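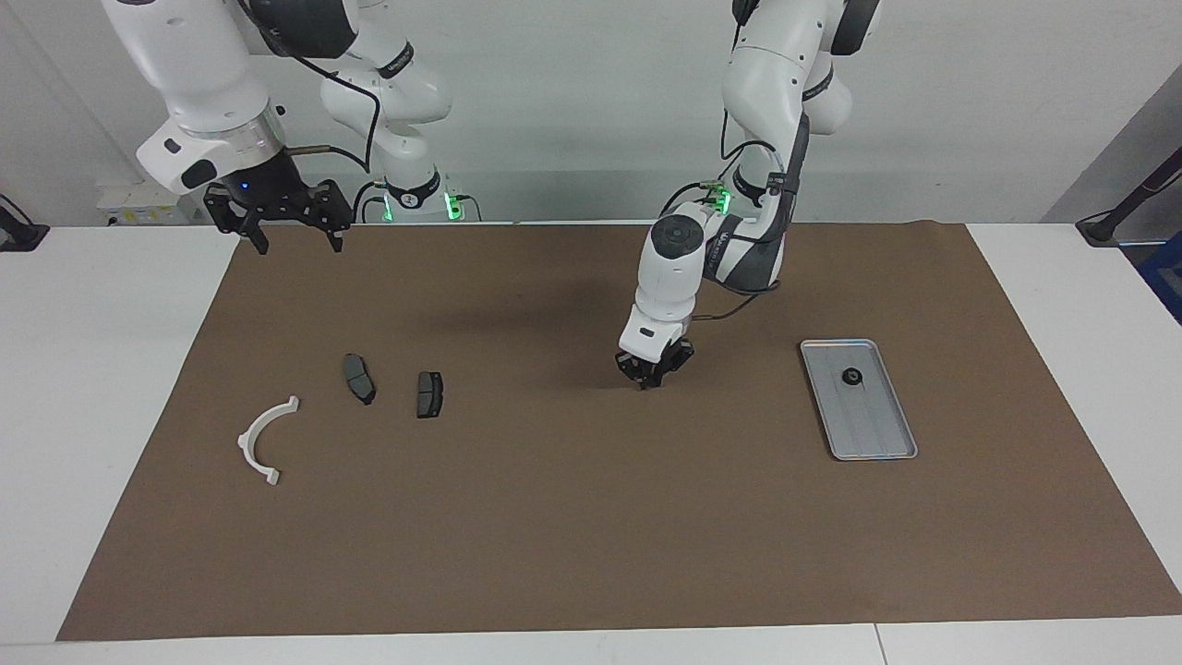 Desk mat has gone wavy after being rolled up, how do I flatten it?

posted by carrasco40 in Home and Study

I bought a large desk mat from Hotent and it spent the whole winter rolled up in its tube in the garage. Now both short ends curl up and there is a ripple across the middle. My mouse catches on it and a mug won't sit level. I have put books on the corners for two evenings with no change. The label only says "wipe clean" and doesn't give the material. Can I iron it?

kosholm_shed
Don't iron it until you know what it's made of. Plastic-coated mats can mark or go shiny, and some will stick to the iron.
Roll it the opposite way to the curl, loosely, and hold it with two soft ties overnight. Next day lay it face down in a warm room with something flat and heavy over the whole of it. A spare shelf with books on top does the job. Books on the corners only press the corners, so the ripple in the middle stays put. Leave it 4 days before you look.
If it's real leather, keep it away from radiators and don't wet it.

Vilus3000
Hairdryer on low. Took me ten minutes.

tallboy_m
The hairdryer worked on mine as well, but it was a thin rubber-backed one. Keep it moving and stop if you smell anything. I'd still put weight on it while it cools or the curl comes back by the morning.
For the ends, double-sided tape under the last few centimetres holds them down. Try it on a hidden bit of the desk first. It took the varnish off mine.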